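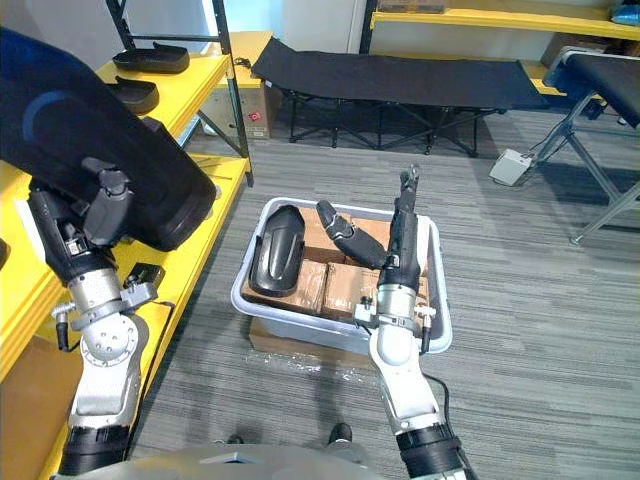 Fledelis asked in our group chat whether a take should be thrown out when the left gripper already has hold of something before the right one moves, and I didn't have a good reply, so I'm bringing it to all of you! We're gathering examples of two-arm bin picking, with black molded parts sitting on top of cardboard boxes in a white plastic bin. So far we have 100 takes, and in 41 of them the left arm is holding a part from the very start. Do I keep those, or do the whole lot over?

Posted by Katska, January 13, 2025

Tuominen
Oh, please don't throw them out! I did that back in June with a pile of takes very much like yours (it was a long, sad weekend) and ended up recording most of them again. Keep them, but put a label on each one for how it starts: left hand full, or both hands empty. Then you can train with and without them and see which you like better. I'd also move the boxes in the bin between takes if you haven't been, and let the parts land a little differently each time. My first set was so tidy that the arm got lost whenever a box was turned.

Zededholm
keep them. same thing here and it was fine, we just cut the first 2 seconds off every take

Katska
Thank you both, you've saved my week. Labels it is, and I'll start shuffling the boxes tomorrow.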